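Old newsletters: scan them or bin them?
Local History and Clubs board

fenlane
I've taken over the back issues of our walking club newsletter and they fill most of a wardrobe. The early ones are typed and stapled, the later ones were run off at Ogura, the print shop that used to be by the station. The staples have rusted and a few covers have stuck together. I'd like to scan the lot and keep one paper set. My brother says nobody will read them and I should pick out the route maps and recycle the rest. Has anyone here done this with a run of this size? There are 477 pages not counting the inserts.

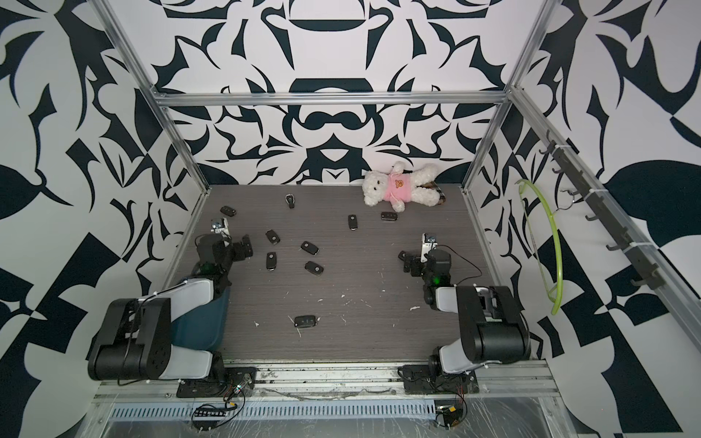 The inserts are the awkward part. Some are folded membership forms, some are hand-drawn maps on thin paper, and in March a former member gave me another bag of them with no dates on. I don't want to guess which issue they belong to.

gatepost_ray
Keep everything. We threw out our duplicates years ago and then found that half of them weren't duplicates. The printer had corrected a map between batches. Take the staples out with a blunt knife, not a staple remover, and do it before you scan.

Mossop
I'd go the other way. Scan the maps, the obituaries and the annual reports. Weekly meeting notices are of no use to anyone. I scanned a full run for a bowls club and in 30 months there was one enquiry, which was about a car park.

gatepost_ray
The notices give you names and places. People tracing family want exactly that.

Mossop
Then they can come and look at the paper. Scanning it all costs time, and somebody has to check every page is straight.

yuzuki_aoki
I index ours, so I'm biased towards keeping the notices. What matters more is the file naming. Ours were named by whoever did the scanning and we had up to six versions of the same issue. Put the volume first, then the issue, then the page, and copy the heading exactly as printed, like this:
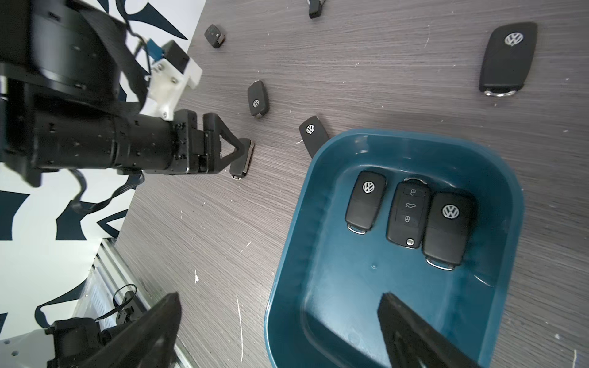 Vol. 8, No. 6, p. 30

If the printed number is wrong, leave it wrong and put a note in the index. We had two issues with the same number and someone 'fixed' one of them, so every later reference was out by one.

For the loose inserts I would have a separate folder and number them in the order they came out of the bag. You can match them up afterwards.

fenlane
Thanks, that helps. What did you use for storage? I was told Clumex boxes are the ones to get but they cost more than I expected.

tillerman
Any acid-free box will do. I bought Drorkik ones and they've been fine, though the lids are a tight fit. Don't fill them to the top or the bottom issues curl.

gatepost_ray
I disagree about any box. Get the ones with metal corners if there's any chance of them being stacked. Ours went on a shelf in a garage and the plain ones sagged within a winter.

tillerman
I wouldn't keep paper in a garage in the first place.

yuzuki_aoki
Our naming rules are on the Marnero local papers page if you want to copy them. The foot of it is pasted in below so you can tell whether you've got the current version.

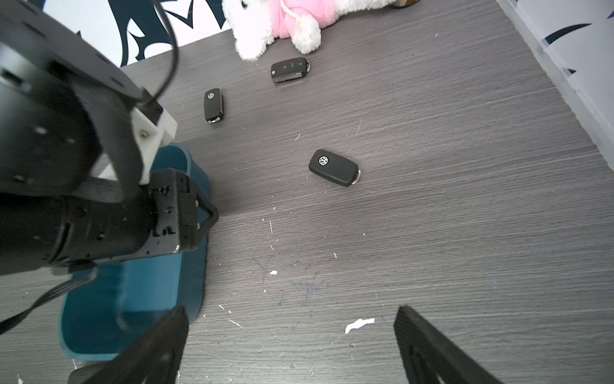 This page was last changed on 14 July 2024.

Issues without a printed number go under the month and year. If there is no month either, use the year and a letter. Supplements take the number of the issue they came with, followed by S.

Mossop
A letter after the year is asking for trouble. What happens when another one turns up that should go in the middle?

yuzuki_aoki
It gets the next letter. The letters show the order we found them in, and the index has a separate column for the likely date.

fenlane
I can live with that. I'll do the first volume with the notices left in and see how long it takes. The stuck covers can wait until I've asked at the records office.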